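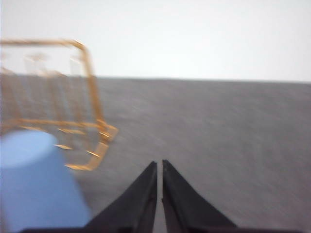

Open basket and light blue cylinder at the left of the table, gripper at center.

GRISAU SHARED WORKSHOP
Minutes of the Arm Build Group, 19 December 2025

The meeting was called to order with 11 members present. The minutes of the October meeting were approved without change.

1. Gripper. The group reviewed the two-finger gripper built to the Salgado drawings. Members agreed to keep the present fingers until the next order of parts.

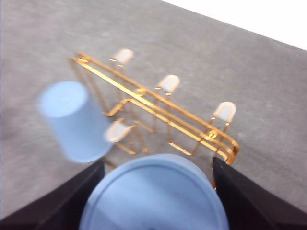

It was moved and carried that the closing speed be held at 40 percent of full travel speed during open workshop hours. The limit will be entered in the settings file and posted at the bench.

2. Wiring. The cable run behind the second joint was found to be too short. A replacement length has been ordered from Drendville at a cost of 20 dollars, to be paid from the build fund. 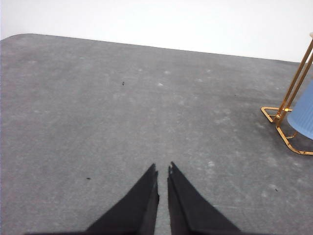

A motion to move the power supply under the bench was tabled. The member responsible for wiring will submit a sketch within 14 days.

3. Trial objects. Light blue cups and a rack remain approved for bench trials. Glassware is not approved. A request from the Clirnberg group to share trial notes was accepted. 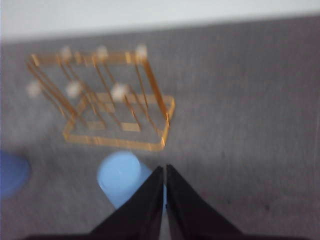
Rack and light blue cup, with the gripper fingers at the cup.

4. Other business. Bench keys are to be signed out in the book by the door.

The meeting was adjourned.

Recent minutes
Annual Tool Inventory
Arm Build Group, October
Laser Room Rules, Revised

2 comments | 11 shares

This site uses cookies. By continuing, you accept their use.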